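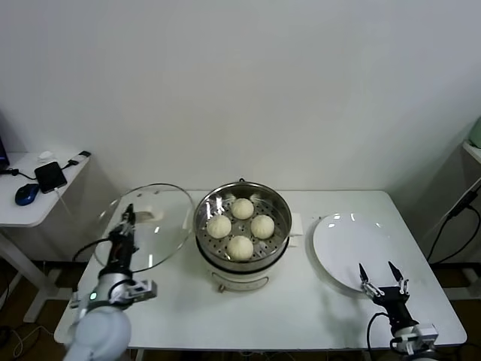
Steamed buns on a plug-in steamer, and why I've gone a bit mad for them

Posted 5th January

I have eaten a frankly silly number of steamed buns since the holidays began and I am not even slightly sorry. It's cold, it gets dark before I've finished my tea, and there is something so cheering about lifting a lid and getting a faceful of warm, bready steam. If you've never made them at home, please do! They're much easier than a loaf and you don't need the oven on at all.

It was Atif Satti who got me started, back in June, when he turned up in Plurndale with a bag of buns he'd made that morning and let me eat three of them standing up in the hall. I pestered him for the recipe for months. What I finally got was a message with no quantities in it ("flour, milk, yeast, you'll see") so the numbers below are my own, worked out over several batches, one of which came out like golf balls.

My dough

I use 501 g of plain flour, because my scales always tip over by one and I've stopped fighting them. To that goes a sachet of fast-acting yeast, two spoonfuls of sugar, a pinch of salt, a splash of oil and enough warm milk to bring it together. Milk at 36 to 38 degrees is lovely, if you have a thermometer. If you haven't, it should feel like nothing much when you dip a finger in.

Knead it until it's properly smooth, longer than you think you need to. I put the radio on and keep going for a few songs. Then cover the bowl and leave it somewhere snug until it's puffed up nicely (mine goes in the airing cupboard next to the towels). Knock it back, knead it again, and cut it into pieces. I like mine at 70 g each, a good size for one hand.

Shaping

For plain ones, roll into balls and you're done. For filled ones, flatten each piece into a disc that's thinner at the edges than in the middle, put a spoonful of filling in, and pinch your way round, turning as you go. My pleats used to look dreadful! They've settled down now into soft little folds, and once they're steamed you'd never know which ones I swore at. Fillings so far: red bean paste, mushroom and spring onion, and leftover roast pork with hoisin, which went in minutes.

Let them rest again after shaping. I skipped this once and that was the golf ball batch.

Into the steamer

I do them on the worktable against the white wall, where there's space for the lid on one side and a plate on the other. Four to a batch, set out in a diamond in the metal basket: one at the back, one at the front, one each side. They swell more than you'd expect, and a diamond gives each one a bit of elbow room. One always ends up bigger than the others. That one's mine.

The steamer is the kind with its own electric base, and I've come to love it. I had a bamboo one balanced over a saucepan before, which was very pretty and went mouldy. With this I just fill it, plug it in and get on with something else, and the holes in the bottom of the basket let the steam up all round. The glass lid is the other big plus — I can have a nosy without letting all the heat out, although glass does drip. I keep a folded paper towel close by and give the inside of the lid a quick wipe if it's raining on the buns.

Fifteen minutes suits mine. Then I turn it off and make myself wait a few more before I lift the lid, tilting it away from me so the water runs off the far side. Whip it off too fast and the tops can wrinkle. They still taste fine, mind you.

Have the plate out and ready before you start. I've done the hot bun shuffle across the kitchen with nowhere to put anything, and I don't recommend it.

Keeping them

They freeze brilliantly. Let them cool completely, bag them up and steam them again straight from the freezer for ten minutes or so. The microwave works with a damp bit of kitchen paper over the top, but eat them quickly, they go tough.

Next I want to try a custard filling, the runny salted egg yolk sort, and if anyone has a method that doesn't leak everywhere please tell me in the comments. I've got half a bag of flour left and nothing planned for tomorrow.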